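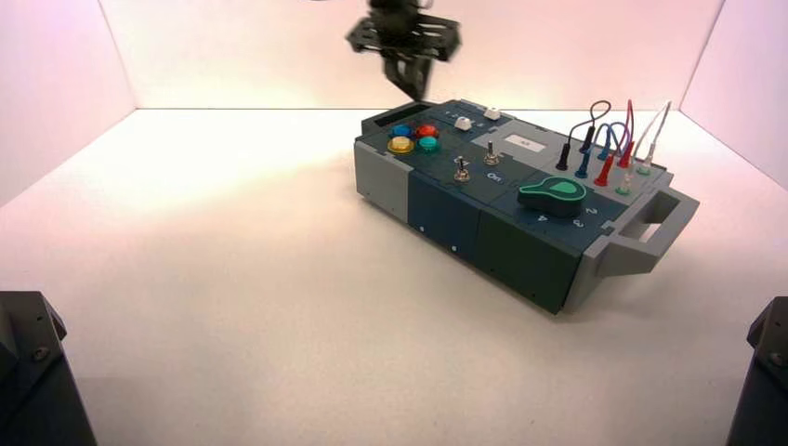
Measuring Living Standards: Notes for Unit 2
Course convener: Maureen Pickering
Seminar leader: Dennis Kashindye

14 shares | 3 comments

2.1 Purpose of the unit

Students should leave this unit able to read a published figure on income, schooling or child health and state what was measured, in which population, and by whom. Unit 1 dealt with long-run change in national output. Unit 2 moves to the household, where most of the evidence on poverty is collected.

2.2 Income and consumption

Household surveys record either what people receive or what they use. Income is simpler to define where most adults earn a regular wage. In farming areas, receipts arrive unevenly over the year, and a household interviewed in July may report very different earnings from the same household interviewed after harvest. Consumption tends to move less from month to month. It includes food grown and eaten at home, which must be given a price by the survey team.

The two measures should not be placed in one series without adjustment. When a country changes from one to the other, the poverty rate may shift although no household has become richer or poorer.

2.3 Worked case: Honia district

The Honia teaching data set was prepared by Mwangi Mollel and is used throughout the seminar. It contains 40 households. Each was asked about food, fuel, rent, school costs and health costs. Students will notice that the household file lists total spending only; spending per person must be calculated from the membership file. Large households rank quite differently once this is done.

Rent requires care. Owners pay none, and leaving the entry at zero places them below tenants in similar homes. The data set therefore includes an estimated rent for owners, following the method set out in Reto Gisler's methods note (course reader, section 6).

2.4 Poverty lines

An absolute line is fixed in real terms and is suited to comparison over time. A relative line is set as a share of median income and rises as the median rises. A falling absolute rate and a steady relative rate can both be correct for the same country and period. Written work must name the line used.

2.5 Preparation for the seminar

Read Treloar, "Prices and the Poor," in the course reader. Calculate spending per person for all Honia households and bring the results in ranked order. Answers to exercise 2 should not exceed one page and are to be handed to Mr. Kashindye at the start of the seminar.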